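Section 4: Teaching the arm its first pick

If you've made it this far, the base is clamped, the servos have all answered to their names, and the Jibrin board is blinking its slow green blink. Lovely! Pour yourself something and take a little break before going on, as this part goes better with patience (I did it the first time at eleven at night and had to do it all over again the next morning).

You will need the finished arm with both fingers fitted, the wrist camera from Section 3, the Fiturura control program open on your computer, and a few things to pick up. Groceries are fine, and so is play food from a toy box. Try to have something round, something flat and something that gives a little when squeezed.

1. Switch on the power supply first, then the board. Wait for the arm to settle into its rest pose before you touch anything.

2. In Fiturura, open the Gripper tab and set the closing limit to 900. The slider will happily go up to 3000, but please leave that end of it alone until Section 6.

3. Set travel speed to 19. This feels painfully slow, I know, and you'll be tempted to turn it up after the second or third try. Give it a whole evening at 19 and you'll learn a great deal about how your particular arm likes to move.

4. Lay out your objects within easy reach of the gripper, with a finger's width between them if you can manage it. Close neighbors are a good challenge later on.

5. Press Open, and bring the wrist down with the arrow keys until the fingers are on either side of the thing you want. Nudge, look at the camera view, nudge again.

6. Press Close. When the fingers have a grip, press Save Pose, and give the pose a name you'll still understand next month. Mine are called things like "bread" and "bread again."
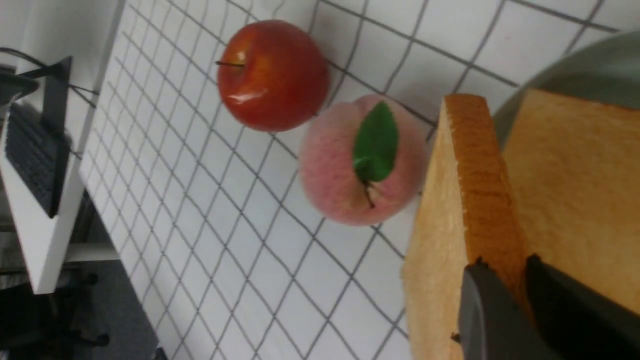 Why does the arm stop a little short of the spot I clicked?

Usually the shoulder joint is sagging a touch under its own weight, and the program doesn't know about it. Go back to the Calibrate page, raise the shoulder offset two or three clicks at a time, and test with the gripper empty after each change.

7. Lift straight up by a hand's height before you move sideways. Swinging off at an angle tends to drag whatever is next door along for the ride.

8. Lower, press Open, and back the wrist away slowly. Save this as a second pose and join the two together under Sequences.

CAUTION: Keep your fingers out from between the gripper fingers whenever the board has power, even if the arm looks sound asleep. Loose sleeves and long hair too, please.

Note: If you bought the servo set from Zarkport, the wrist turns the opposite way from the arrows on screen. Tick Reverse Wrist and carry on.

Note: Angelica Lumanlan, who shares the bench with me at the Dudinier workshop, runs each new sequence more than 40 times before she trusts it on anything breakable. I'm less careful and own fewer mugs than I used to.

9. Save your work under File, then park the arm with Rest before you switch off the board. The power supply goes off last.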